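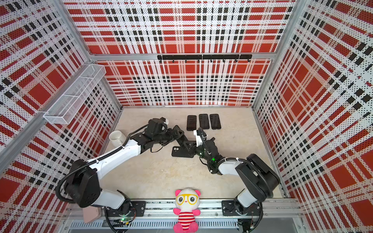
Bench with plaid panels, hook rail on the crossbar, mesh basket on the left wall

Storing black phone cases so they can be told apart
Forum: Small Workshop and Bench Storage

umesh_bansal wrote:
I have 126 used cases to sort for resale, nearly all black. They currently go in a row at the back of the bench and get picked from there. Two questions. Can the hook rail carry them by the camera cutouts, and is it better to lay them open side up or back up? The rail is a Flevstead, the basket an Anby.

holzer_v wrote:
Hang them only if the cutout has a rigid edge. Soft cases stretch at the lens opening. I left some on hooks from October on and the holes went oval. I would use the basket, on edge, with cardboard dividers.
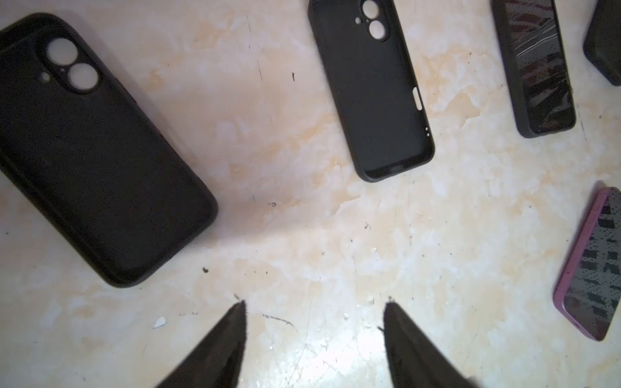
Posted by Enikő Balogh
Back up, for identification. The lens cutouts are readable either way, but a printed back is only visible from one side. The one with the dark wavy pattern would pass for another plain black case if you turned it over.

tieu_son wrote:
Disagree. With plain cases the back gives you almost nothing. Open side up you can check the rim and the side cutouts without handling the case. Size labels also stick better inside, on a flat floor, than on a textured back.

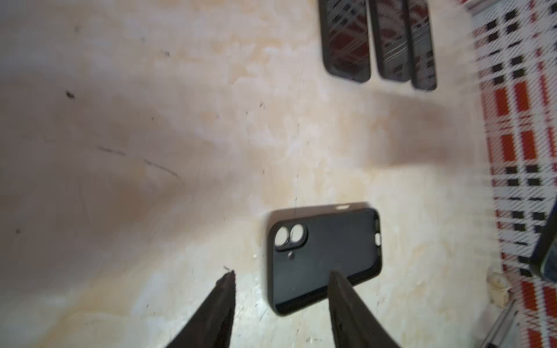 Open side up: paired lens openings, small hole below, slot along the long edge

Enikő Balogh wrote:
That works for one case on a table. In a basket on edge you see neither side, only the rims. So label the rim, or the divider.

umesh_bansal wrote:
Dividers, then. The basket takes cards 300 mm long if I trim the corners. What about cases that still have a phone in them? I have a few and would prefer not to strip them.

holzer_v wrote:
Separate tray, screen up, nothing stacked on the glass. Note the frame color on the tag – it is often the only quick way to tell two phones in matching black bumpers apart.
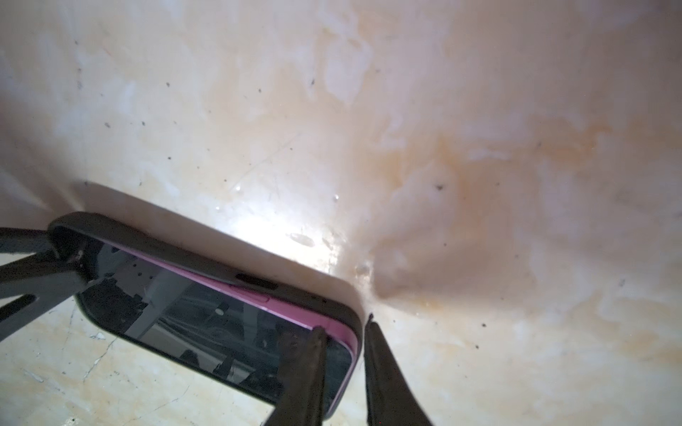
Black bumper, pink frame, screen off

tieu_son wrote:
Agree on the tag. Wipe the glass before it goes in the tray, there are specks on that one. And stand the mug up or move it off the bench.

umesh_bansal wrote:
Noted. Trondo tray ordered, 2 compartments. The rail stays up for cables.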